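How to Write About an Actor's Disability in a Profile or Review

Entertainment writers get this wrong in two ways. Some mention a performer's disability in every paragraph, and some avoid the word so carefully that the reader can't tell what the actor is talking about. The steps below are the ones we use on the arts desk at the Vemdale Courier.

Step 1. Decide if it belongs in the piece

Ask what the story is about. If the actor is promoting a comedy and the disability never comes up in the script or the interview, you probably don't need it. If the part was rewritten for a wheelchair user, you do.

Step 2. Ask which words the person uses

Do this before the interview, by email. One line to the publicist is enough: "How does she describe her disability, and is there a term she'd like us to avoid?" Keep the answer in your notes so the copy editor can see it.
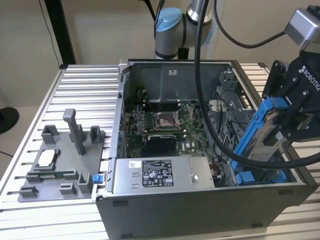
By Oriana Núñez
Arts desk | Updated in March

Step 3. Keep it out of the first sentence

Open with the work. In a 50-line profile, the disability can usually wait until the third or fourth paragraph, and two mentions will cover it.

Step 4. Cut the pity and the praise

Search your draft for "suffers from," "confined to," "despite" and "inspiring." Replace them with plain verbs. "He uses a wheelchair" is fine. "She has been deaf since age 5" is fine if the age matters to the story.

Step 5. Leave quotes alone

Actors sometimes use blunt words about themselves, or say they are tired of careful language. Print what they said. Don't soften it in brackets, and don't borrow the same word for your own sentences. When Henrik Albers reviewed the stage version of Palma for us, he quoted the lead's joke about her own height in full and used "short stature" everywhere else, as she had asked.

Step 6. Check the headline and caption

These are often written by someone who hasn't read the whole piece. Send your term along with the copy. A headline should name the show or the role first.

If a reader writes in to object, look at your notes from Step 2 before you change anything. If the term came from the actor, say so in your reply. If it came from you, fix it and add a correction line at the foot of the page.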